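Small, shiny and tangled: tidying is still hard
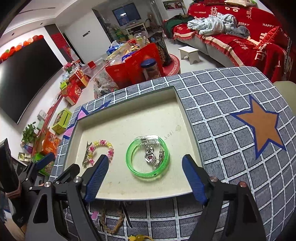 Gripper over the trinket tray, with a bangle, a beaded bracelet and a hair clip to sort.

I have been keeping notes on whether machines can do household chores yet. Vacuuming is solved, more or less. Putting jewellery away is my current test, as it needs very little strength and a lot of judgement.

The bangle ought to be the easy one. It is rigid, but it is also translucent, and depth sensors handle translucent objects badly. The heart pendant and the small charm lie inside the ring, so a jaw that comes down a few millimetres out will meet metal. A beaded bracelet is worse – its shape changes as soon as one end is lifted, and a plan made for a curve is then out of date.

My log for the Votine policy stands at 376 attempts on trays of this sort. It completed 136 without help. Of the failures, 44 were double picks, where a second item came up with the first. The older Mok controller managed 6 before I stopped running it.

Textured pads help with beads and do little for flat clips. I want to try the softer Favetti set next, then move on to folding. Ondgate claims its planner copes with sleeves. I have a pile of shirts ready.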